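## 4. Running the Sofa Demonstration on an Open Day

Section 3 covered charging and pairing. By now both Hadico hand-held grippers should be on, and the operator should have the head camera fitted. The steps below are for a live demonstration in front of visitors, with one operator working with both grippers at a small sofa. The task is handling cushions and fabric. A full run has 40 short takes, and the whole demonstration, talk included, is planned at 140 minutes.

### 4.1 Before visitors arrive

1. Put the sofa against a plain wall. Keep the floor in front of it clear for the operator's feet.
2. Check that the marker cube on each gripper is tight. Push it gently with your thumb. If it moves, tighten it before you go on.
3. Open and close each gripper four times. Both fingers should meet evenly.
4. Wipe the gripper lenses with a dry cloth.
5. Trace every cable near the sofa and move any that cross the operator's path. Cables that must stay should be taped down along the wall.
6. Set the visitor line at least two steps behind the operator.

**Caution:** Do not let visitors reach over the sofa during a take. The operator is looking down and may not see a hand coming in from the side. 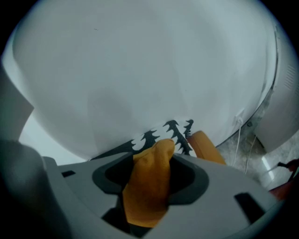
7. Record one practice take and play it back on the Stesidell screen. Check the view from each gripper and from the head camera. If one of the three is missing, restart the recorder and repeat this step.

**Note:** The practice take is not part of the 40. Delete it or mark it "practice" so that it does not end up in the day's folder.

### 4.2 Running a take

1. Say out loud which item you are going to pick up. Visitors follow the work much better if they know what to look for.
2. Start the recording and hold both grippers still over the seat for a moment.
3. Bring the fingers in low. Take cushions by a corner or a side seam. Take flat fabric by a fold.
4. Close slowly until the item is held, then lift.
5. Set the item down and open the fingers all the way before you pull back. Pulling back early drags the fabric.
6. Stop the recording and put the sofa back in its starting layout.

If you drop an item, finish the take anyway. Dropped items are kept in the set and marked afterward. Harnarine, the program that sorts the takes, has its own label for them.

**Caution:** Keep loose sleeves, hair and badge cords away from the fingers while they are closing.

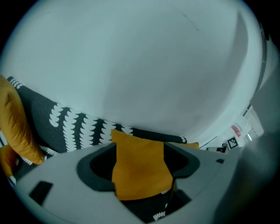

Hauwa Afolabi asked for one change after the September open day. She wanted the operator to stop talking once the recording starts, and to take questions only between takes. "People kept asking things in the middle of a lift," she wrote, "and I lost my place every time." Her change is now the rule for all sites.

### 4.3 Letting visitors try

Visitors may hold the grippers after the last recorded take. Allow one visitor at the sofa at a time.

1. Switch the recorder off.
2. Hand over one gripper first. Give the second only when the visitor is comfortable with the first.
3. Stay within arm's reach.
4. Ask the visitor to move one cushion and put it back.
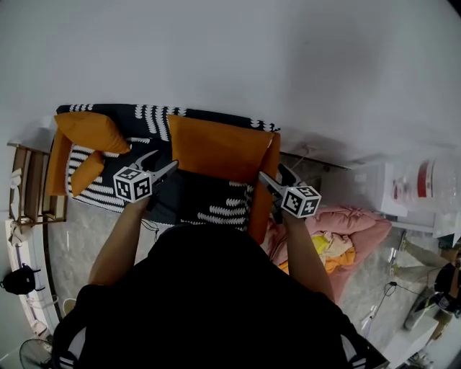 *Figure 4-3. Operator at the sofa with both grippers, seen from the head camera.*

### 4.4 Closing down

1. Power off both grippers and put them back in the Šťastný case, fingers closed.
2. Copy the day's folder to the main drive and compare the take count with the paper log.
3. Write down any loose cube, sticking finger or lost camera view in the fault book, with the take number.
4. Remove tape from the floor.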